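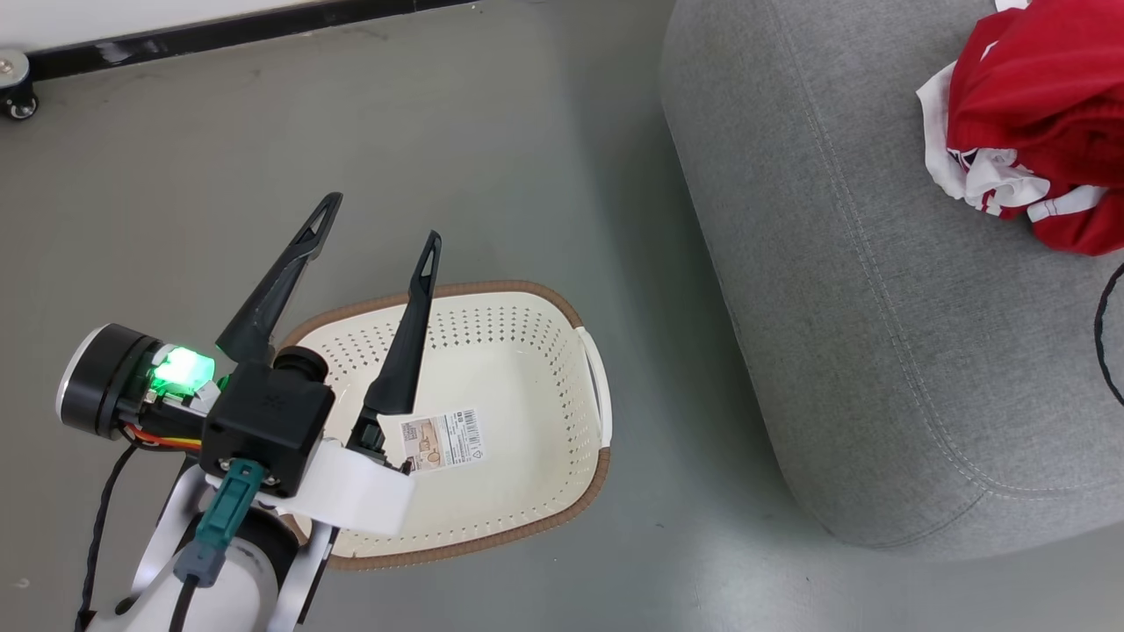 **Opening (2 min)**

Hi everyone! So glad to be in Stanutley, and so glad that a talk on washing clothes less got the 7 p.m. slot. Ask who has washed a sweater this month. Then ask who *needed* to. Wait for the laugh.

**Why I care**

- Tell the Emum coat story: bought secondhand, wore it to death, ruined the lining by washing it every other weekend. My fault entirely!
- Most clothes we call dirty are only creased, or smell like dinner.
- Air does a lot. A night on a hanger by an open window and most wool is ready to go again.

**The Tredow street log**

This is my favorite part, so slow down here. Households on Tredow Street kept a laundry diary from September through spring – 155 loads in the first month, 95 in the last. Same people, same closets. Read out the entry about the gym towels if there's time.

What changed:

- A "worn once" hook on the bedroom door, so things stopped going straight into the wash
- Spot cleaning with a damp cloth and a drop of dish soap
- Waiting for a full load (the hardest one, everybody grumbled)

**Reds and whites**

Someone always asks. Old reds are usually fine in cold water with other darks, but a new one goes in by itself the first couple of times. Keep whites out of it! Pass around the pink pillowcase.

**Jeans**

Go easy, people have strong feelings. I wash mine when the knees bag out. Inside out, cold, line dried. Don't get pulled into the freezer debate again – it ate half the Q&A in Sleiman.

**Things to try this week**

1. Put up a hook.
2. Air one thing you'd normally wash.
3. Check the care label on your favorite shirt, and really read it.

**Questions**

Leave the swatches on the front table so people can come up and feel them. Handouts are by the door, stain chart on the back. Room has to be clear by 8:30.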